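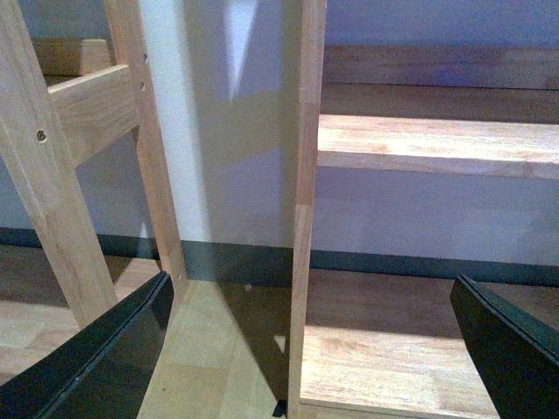 Pale wood with a visible straight grain.

Skunon to play first shows in six years, with new album Cilla due in May

January 2, 2025

Skunon are getting back on stage. The four-piece will play three nights at the Bahrami Theater in May, their first concerts since they went quiet six years ago, and will put out a new album, Cilla, in the same week.

The band broke the news in a post to their mailing list on Thursday morning, then shared it on social media about an hour later. The message was short. "We made a record. We would like to play it for you," it read, followed by a link to the ticket page and a 27-second clip of a song that fans had not heard before.

The clip has no vocals. It opens with a slow piano part and ends just as the drums come in, which was enough to set off a long day of guessing in the comments. Many listeners said it sounded closer to the group's quiet second album than to the louder one that made them famous. Others were more interested in the last two seconds, where a voice can be heard saying a word that might be "ready" or might be "steady."

Cilla will be released by Fovine, the small label that signed Skunon when they were still playing college bars. The band left for a larger company after their second album and had not worked with Fovine since. A spokeswoman for the label said the two sides began talking again last spring, and that the album was finished before any contract was signed.

"They brought it to us done," she said. "We asked for one change to the running order and they said no."

The record has 11 songs and was made mostly at the keyboard player's house over two winters. According to the label, Cilla is the name of a boat that belonged to the singer's grandmother, who taught her to sail and who is the subject of the last song. The boat is also on the cover, in a snapshot taken long before the singer was born. Her family kept it on a refrigerator door for years, and a strip of yellow tape still shows in one corner.

The grandmother, who is 92, has heard the album. The singer wrote in the same mailing that she played it for her over Thanksgiving and got a mixed review. "She liked four of them. She said one was too long and she was right, so it is shorter now."

The Bahrami Theater holds 600 people, far fewer than the arenas Skunon were filling before the break. The group said they picked it because it was where they recorded their live EP, and that they had no plans to add larger rooms. Each of the three nights will have a different set list. The new album will be played in full on the second night only.

Tickets cost $66, with a limit of two per person. Of the seats for each show, 400 will go to people who were on the mailing list before the announcement, and the rest will be sold to the general public a week later. Tickets will carry the buyer's name and can be returned to the box office for a full refund up to two days before the show. They can't be resold on other sites.

That last rule got a warm response from fans, many of whom remember the band's final tour, when seats in some cities changed hands for several times the printed price. It was less popular with people who signed up for the mailing list on Thursday afternoon and found they were too late for the early sale.

The break itself was never fully explained. Skunon called off the last leg of that tour with a one-line statement and then stopped posting. In the years since, the guitarist and the drummer – who are married – have moved out of state and had twins. The keyboard player has written music for two television dramas. The singer stayed mostly out of sight, apart from a guest spot at a friend's wedding that was filmed on a phone and passed around widely in the summer of 2022.

Rumors of a return picked up this past fall, after all four were seen having dinner together near the theater. A fan who stopped at their table posted a picture with the group and wrote that they were friendly, in a good mood and "would not answer one single question." The picture had been shared thousands of times by the next morning. The band's manager said at the time that it was a birthday dinner. On Thursday he said that this was true – it was the drummer's birthday – but that they had also toured the building that afternoon.

No other dates have been announced. Asked whether the concerts were the start of a longer run, the manager said the members had agreed to three nights and would talk again in the summer. He added that the guitarist and the drummer did not want to spend months away from their children, and that any later shows would probably be grouped in one city at a time.

Fovine plans to release the first full song from Cilla later this winter. The label will also put the first two Skunon albums back in print on vinyl, after a long stretch in which used copies were hard to find. Neither reissue will include extra tracks. The live EP isn't part of the plan for now, as the rights are still held by the band's former company.

The early ticket sale for mailing list members opens at 10 a.m. on January 14. Buyers will get their code by email the night before. The theater asked people not to call the box office, where staff spent much of the day answering questions about a seating chart that isn't ready yet.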